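Subject: Re: [nornden-reuse] Boxing up the shoes for November
From: Ngan-ling Tsang
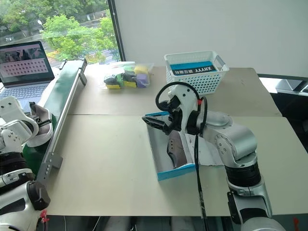
1. Shoes into boxes

Hello all,

I had such a good time with this! I'd expected a dull job, and then I got properly caught up in it, because there's a real pleasure in a shoe that sits well in its box. Lionel asked how I'm doing it, so his message is below and my answers come in between.

Lionel Gaillard wrote:
> Do you keep the lids with the boxes, or pile them up somewhere?
> And do we still want tissue in every box? We went through a
> lot of it in Dostthorpe.

Lids go in a basket at the back of the table, out of the way. Mine is the white plastic one with holes all over and two handles, and a shoe box lid fits in it nicely. You get the whole middle of the table for the open box, and if you set the box at a bit of an angle it's much easier to reach into.

Tissue yes, please! Pull it right out first and leave it beside the box, crumpled is fine. Put the first shoe in, tuck the tissue round it, then the second shoe the other way about — heel to toe — and fold over whatever's left. Old tissue does perfectly well if it's clean. Yiğit gave me 200 sheets from Manalo, so shout if you run short.

> What about laces?

Loosen them and push the ends inside the shoe. I love this bit, they look so smart afterwards.

2. Foam blocks

Emerson, the coloured foam blocks are in a clear bag to the left of the basket. Such cheerful things, black and yellow and green and a lovely purple! Please leave them bagged up, they go with the toys and I don't want them wandering off in somebody's boot.

3. Odd shoes

If you come across a single, don't box it. Put it to one side and post the size and colour here. Ivar has already matched 2 pairs that way, which thrilled me no end.

I'll be at it again from ten if anyone fancies joining in. Bring a marker pen, mine has dried up.

Ngan-ling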